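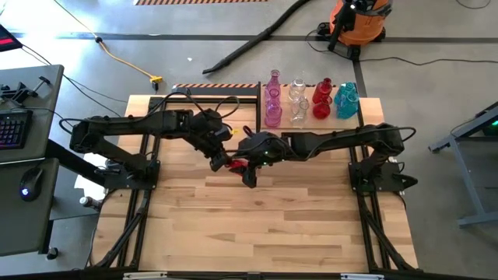
Figure 2. Bimanual workspace during a teleoperated demonstration of the bottle-sorting task. Nine bottles stand in four columns by color; a red glass object is held between the two grippers.

3.2 Collection of demonstrations

All demonstrations of the sorting task were collected by remote control on the two-arm Joro cell shown in Figure 2. The arms are mounted on opposite sides of a wooden tabletop and face each other, so that the reachable areas overlap near the middle. Each follower arm is driven by a leader arm of the same joint layout, and joint positions are copied from leader to follower without any scaling. Gripper opening is mapped in the same way. We did not use force feedback. Operators judged contact by sight, and this shaped the speed at which they were willing to close the fingers on glass.

The task is to take a bottle, pass it from one gripper to the other, and stand it in the column that matches its color. Column order is fixed within a session and changed between sessions. Bottles of one color differ in height and body shape, so a grasp that works for a straight-sided bottle does not carry over directly to one with a round body. Operators were told to place a bottle behind or in front of others of the same color, whichever left more room for the wrist, and were free to choose which arm made the final placement.

An episode starts when the leader grippers are first closed and ends when both follower arms return to the rest pose. Joint positions, commanded positions and camera images were written to a single log by Clostalix, our recording tool, with one clock for all streams. Episodes were kept if the bottle ended upright in the correct column and no other bottle fell. Regrasps were allowed and were not cut from the log. In an early trial we removed them, and the trained policy then had no means of recovering from a poor first grasp.

The final set holds 1,523 episodes. A further 84 were rejected, most of them for a bottle that touched its neighbor during release and tipped over. Rejected episodes are stored with the set but were not used in training. Collection began in December and closed on Thursday, February 29, 2024.

3.3 Hand-guided comparison set

For comparison we recorded 100 episodes by hand guiding. Here the operator stands at the table, with the arms in gravity compensation, and moves them directly. The McGrath controller supports this mode without changes to the hardware. Images were not recorded in the first pass, where the operator would block much of the view; the joint path was replayed with the bottles reset to their starting positions, and images were taken on the replay.

Replay was less reliable than we expected. Small errors in resetting a bottle were enough to shift the handover - the point where both grippers hold the glass - and the receiving fingers then closed too high on the neck. Paths that failed on replay were recorded again from the start. The hand-guided paths are shorter and smoother than the teleoperated ones, but they contain almost no corrections, and guiding two arms at once was tiring for a single operator.

Both sets were converted to the Festirstead episode format before training. Idle time at the start of each episode was trimmed to the first commanded motion. No other filtering was applied. Section 4 reports results for policies trained on each set alone and on the two combined.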